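October 11, 2019
By the Thursday columnist, filling in on a Friday

My bank would like to know how it did. So would my dentist, the shop where I bought a shower curtain, and the parking garage in Drudorstead where I left my car for 3 hours in April. The garage has written to me twice. I put the car in a space and later I took it out. I have searched my heart for further feelings on the matter and come up short.

I used to fill these things out. I was raised to answer when spoken to, and a survey has the manners of a person speaking to you. It says hello and uses your first name. It promises to take only a minute of your time, which is a promise I would not accept from a plumber and for years accepted from a shoe store.

What broke me was the mattress. I ordered one from Braluvance, and before it had even shipped I was asked to rate the experience of ordering it. Then I was asked to rate the delivery, then the mattress, and then, a month on, how I was sleeping. I said I was sleeping fine. A box opened and asked me to tell them more. More about being asleep! I was not there for most of it.
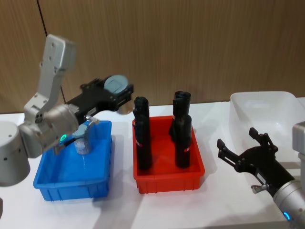 The scale is its own problem. Anything below a perfect score is treated as a cry for help. I once gave a sandwich place in Wedell four stars out of five, meaning that the sandwich was good and that I have had better ones. By evening I had an apology and a coupon, along with a request to rate how my concern had been handled. I had no concern. I had eaten a good sandwich and reported it accurately, and somewhere a kid behind a counter probably got a talking-to.

That last part bothers me more than the clutter. People who work registers have told me, in low voices, that only the top score counts and the rest go down as failures. So now the customer is doing a manager's job, unpaid, with no idea what the grades are used for. I give fives to everyone. I gave a five to a man who dropped my groceries. He seemed to be having a hard week, and I was not going to be the one to put it in writing.

A company that gets fives from cowards like me learns nothing, of course. I suspect it doesn't mind. The number goes on a slide, the slide goes in front of somebody important, and the hold music stays exactly as it was. When I called Petchrat about a water filter this summer, I was number 132 in line. The recording asked whether I would stay on after the call for a short survey. I would have stayed on for a short call.

My own proposal is modest. Let a business ask me one question a year, and let a human being read what I write. If something goes wrong in between, I'll bring it up, the way people did back when complaining meant putting on a coat. Otherwise they may take my silence and my continued purchase of shower curtains as a sign that we are getting along.

There are 207 unopened requests for my opinion in my inbox this morning. The newest one is from the garage — they're sorry they missed me.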